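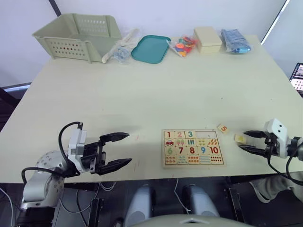 A number puzzle on the table. Each row is full of math!

WHERE DO NUMBERS COME FROM?

Quick – what's 2? You probably thought of two socks, or two eyes, or holding up two fingers. But the squiggle on the page doesn't look like two of anything. It's just a squiggle. So who picked it? And what did people do before?

Let's go. Lots to cover.

Before numbers: scratches and sticks

Long, long ago. No paper, no pencils, no math homework. But people still needed to keep track of stuff. How many sheep went up the hill? Did they all come back?

So they made marks. One sheep, one scratch on a bone or a stick. Another sheep, another scratch. We call these tally marks and people still use them today, for keeping score in games mostly.

Works great for five sheep. Now try 85. That's a lot of scratching! And then you have to go back and count all the scratches. Ugh.

Bundles!

Next big idea – make groups. Instead of 85 little lines, draw one special sign that means ten. In ancient Egypt a sign shaped like an upside-down U meant ten, and a coil of rope meant a hundred. To write 200? Two coils of rope. Done.

The Romans used letters. I is one, V is five, X is ten, L is fifty. So 70 is LXX. Fifty and ten and ten. You still see Roman numerals on some clocks and at the end of movies.

But try adding with them. Go on, try LXX plus XVIII. Not fun. (It's LXXXVIII, if you want to check.)

The ten squiggles

The numbers we use now started in India. Just ten signs: 0, 1, 2, 3, 4, 5, 6, 7, 8, 9. Thats all of them! Traders and scholars in the Arab world picked them up, and later they spread to Europe. This is why they're called Hindu-Arabic numerals. Long name, handy numbers.

The clever part is WHERE you put each one. Look at the number 2. By itself it means two. Put it in front of a zero and it means twenty. Put two zeros after it and now it's 200. Same squiggle, different place, way bigger number. This is called place value.

And zero? Zero is the hero. It holds a spot open, so 2 and 20 and 200 don't get mixed up. 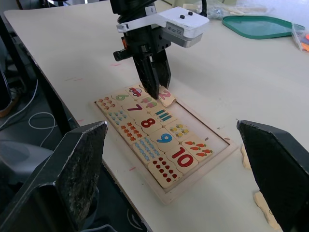
Spot the pink 2! In this puzzle a number goes with a picture showing that many things.

Numeral or number?

Two words that sound alike. A number is the idea – how many. A numeral is the sign you write. So "two apples" and "two trucks" have the same number, and 2 is the numeral for it. You can write it II, or two, or tap twice on a desk. Still the same number.

Little kids learn this by matching. Say the number, see the sign, count the things. It takes practice. Almost everybody mixes up 6 and 9 at some point, or writes a 3 backwards, and that's OK.

Try it: make your own numerals

Say you live in a made-up country called Nuso. Nuso needs numbers.

1. Draw a sign for one. Keep it simple, your going to write it a lot.
2. Draw signs for two through nine.
3. Don't forget zero.
4. Now write your age in Nuso numerals. And 70. And 85.
5. Give it to a friend with a list of your signs. Can they read it?

If they can't, change the signs that look too much alike and try again.

Words to know

Tally – a mark that stands for one thing
Numeral – a sign for a number
Place value – how much a digit is worth because of where it sits
Digit – any of the signs 0 to 9

Written by Syafiqah Ginting
Next Tuesday: why are there sixty minutes in an hour?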